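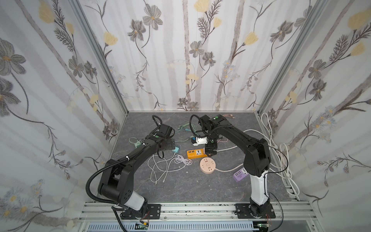 Eleven cords and I had to have the place dark by June. That was the deal with the landlord in Flundby, out by June, everything unplugged, meter read, keys in the envelope. So I started with the cords. Everything else in that apartment was too big to start with. I dumped the kitchen drawer out first, then the box from under the bed, then whatever was behind the couch, and pushed it all into one heap, the white ones and the pink ones so knotted up together you couldn't have said where one stopped. The orange power strip on its own in the middle, yellow on top. The round peach one under it. The lavender one off to the right where I wouldn't have to look at it yet. And the wallpaper behind, those gray-brown trunks going straight up, the daisies, the pale yellow tulips. My mother would have called it a lot of wallpaper.

She bought the lavender one. I'll get to that.

First the pink. You find an end and you follow it. That's all there is to it, she used to say, find an end and don't pull. I pulled. Of course I pulled, I had the truck at four and it was past one already. The knot went down to the size of a walnut and stayed there.

Made coffee. Drank it standing up. The kettle was plugged in to the wall still, last thing but the fridge.

Second try, I went slower. Pushed slack in instead of taking it out. A loop opened. Another one. One white cord came free, long, no idea what it belonged to. Put it on the floor by the door, the start of a pile. Maybe pile.

Then a pink one, short. A charger for a phone I lost on the Misholm ferry the summer I was twenty-six. I know exactly where that phone is. It's at the bottom under the place where the ferry turns, and it has forty-some messages from her in it that I had been meaning to write down. Kept the charger nine years. Moved it twice. It went in the trash bag, then out of the trash bag, then in my coat pocket.

One-thirty.

The orange strip I bought myself, Saturday sale at Vostero, 65 off the floor lamp and they threw in the strip. The lamp is gone. The strip ran everything. Radio, the fan, her heating pad when she stayed with me that last winter, the little light she wanted left on in the hall and then said she didn't want, and then wanted. USB ports down it, which she called the letter slots. Is there anything in the letter slots, she'd say. Meaning was my phone charging. Meaning would I hear it if she called from the other room. She could of just shouted. She didn't like to shout in an apartment, people have jobs.

I'm not supposed to be doing this part slow.

The round one, the peach one. That was hers too but from before, from the house on Herath Street, it sat in the middle of the dining table like a cake. I mean it. She ran the cord down through the gap where the table leaves met and she sat everybody around it. Sewing machine on her side. My homework lamp on mine. My brother's terrible keyboard. We fought over who got the outlet facing the window, as if it had better electricity in it. He swore that it did. He said the keyboard sounded brighter.

I called him. It rang and rang and then it was him, at work, something loud behind him.

Do you want the cake, I said.

What cake.

The outlet thing. Peach. From the table.

Long wait. A door closed on his end and the noise stopped.

You've got that? he said. I thought it got tossed with the house.

I've got it.

Does it work?

I didn't know. I'd never used it here. I'd taken it out of the house in a bag with towels and put the bag under the bed and there it stayed. So I told him hang on, and I got down on my knees and pushed the beige cord into the wall by the window and put the hall light into the top of it. It was the middle of the day, sun all over the floor. You could hardly tell. I cupped my hand around the bulb.

Works, I said.

Which outlet?

The window one.

He laughed, or he did the thing that he does. Then he said don't mail it. Said he'd drive up. It's 457 miles from his door to mine, he has told me that number every single Christmas as the reason for why he isn't coming.

You don't have to drive up for an outlet.

I know what I have to do, he said, and then somebody wanted him and he hung up.

Two-fifteen, maybe later. The truck people called to say they were running early. Who runs early! I told them four was four.

So, fast now. White cord, white cord, the one for the printer, the one for the other printer. Pink one with a bent prong, trash, really trash this time. Knot down to nothing and then no knot, just two lines on the table that I had been scared of for an hour. Wound them around my hand and elbow the way she did. Bread bag ties. She saved bread bag ties in a jar and I have the jar, I have 200 bread bag ties, I'm set for life.

That left the lavender.

She got it the week she came to stay. Took the bus by herself, didn't tell me, 15 stops with the bad hip, and came back with it in a paper sack. I said we have a strip. She said that's yours. She said I don't want to be on yours, I'll run up your side. As though the bill came in two colors. She plugged it in next to her bed with nothing on it but the clock. Every night she reached down and switched the whole thing off to save, and every morning the clock said twelve and blinked, and she set it again by the radio.

I never told her the clock was the only thing it was saving.

I turned it over. She'd put a piece of masking tape on the bottom and wrote on it, in ballpoint, that slanty hand. I hadn't ever seen it. You don't look at the bottom of those. It had the date she bought it and then under the date it said his or hers, ask them. Just that. Ask them.

Well.

I wound the cord up. Took my time with that one, elbow, hand, elbow, hand, tie. Then I called him back and he picked up on the first ring, already in a car from the sound of it, blinker going.

There's a second one, I said. Purple. We have to talk about who gets it.

What's it got on it?

Nothing. A clock.

Downstairs the truck was backing up, beeping, forty minutes ahead of itself. I left the fridge and the kettle and sat down on the floor under the tulips with the phone.

Okay, he said. Make your case.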